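Rarum Endale Memorial Light Board, 2-column

Wall-mounted yahrzeit board for synagogues and community halls. Each name plate has its own lamp, switched by a controller that holds the Hebrew calendar and lights the plate on the anniversary of the death. Leap years are handled without manual adjustment.

Plates are engraved in Hebrew, English or both, and can be ordered singly after the board is fitted. Part no. 1119 is the standard plate; 1193 is the wide plate for double surnames. 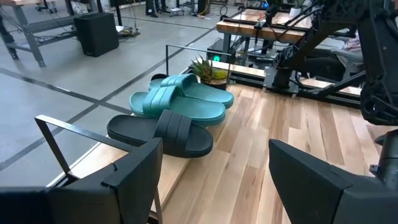 The controller runs from a mains adaptor and keeps its settings for 2 years on the backup cell. Lamps can be set to stay lit for the day or the full week - the setting applies to the whole board. Yizkor dates light all plates together.

Boards are made to order at Numitthorpe. The older Jemen controller does not fit this model. October orders are dispatched after Simchat Torah.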